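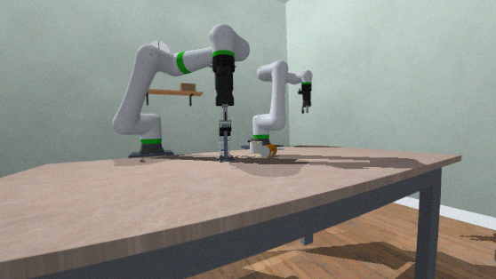

*Abb. 5: Tisch mit zwei Roboterarmen vor hellgrünen Wänden (Rendering)*

## 5 Bildschirm einrichten

Dieser Abschnitt beschreibt die Grundeinstellung des Monitors Umedau für die Bildbetrachtung. Das Gerät muss montiert und am Netz angeschlossen sein (siehe Abschnitt 4). Für die Messung wird das Kolorimeter Omex benötigt, für die Profilerstellung das Programm Tredex.

### 5.1 Vorbereitung

1. Monitor einschalten und warmlaufen lassen, bis die Statusanzeige dauerhaft leuchtet.
2. Energiesparmodus und automatische Helligkeitsanpassung deaktivieren.
3. Im Menü *Bild > Modus* den Eintrag *Benutzer 2* wählen.
4. Raumbeleuchtung auf den Zustand bringen, in dem später gearbeitet wird. Direkten Lichteinfall auf das Panel vermeiden.

**Hinweis:** Die Modi *Kino* und *Text* sperren die Farbregler. Eine Profilierung ist in diesen Modi nicht möglich.

### 5.2 Helligkeit und Weißpunkt

1. Regler *Helligkeit* auf 87 stellen.
2. Regler *Kontrast* auf der Werkseinstellung belassen.
3. Weißpunkt im Menü *Farbe* auf *D65* setzen.
4. Menü mit *Zurück* verlassen. Die Werte werden beim Verlassen gespeichert.

### 5.3 Profil erstellen

1. Omex mit einem freien USB-Anschluss am Rechner verbinden. Keinen Hub verwenden.
2. Tredex starten und *Neues Profil* wählen.
3. Messkopf mittig auf das Panel legen. Den Monitor leicht nach hinten neigen, damit der Messkopf plan aufliegt.
4. *Messung starten* anklicken. Es werden 1.660 Farbfelder gemessen.
5. Profil nach Abschluss benennen und mit *Übernehmen* aktivieren.

**VORSICHT:** Messkopf nicht andrücken. Druckstellen im Panel sind von der Gewährleistung ausgeschlossen.

**Hinweis:** Wird die Messung unterbrochen, verwirft Tredex alle bis dahin erfassten Werte. Bildschirmschoner und Benachrichtigungen vorher abschalten.

### 5.4 Kontrolle

Ein Testbild mit gleichmäßigen Flächen in hellem Grau und blassem Grün öffnen. Zeigen die Flächen Stufen oder einen Farbstich, die Schritte unter 5.2 und 5.3 wiederholen. Bleibt der Fehler bestehen, das Signalkabel tauschen und die Farbtiefe im Grafiktreiber prüfen.

Die Profilierung nach jedem Wechsel der Grafikkarte und nach jedem Zurücksetzen auf Werkseinstellungen neu durchführen.

*Redaktion: Unnur Overgaard. Technische Prüfung: Ragnvald Boström. Stand: September*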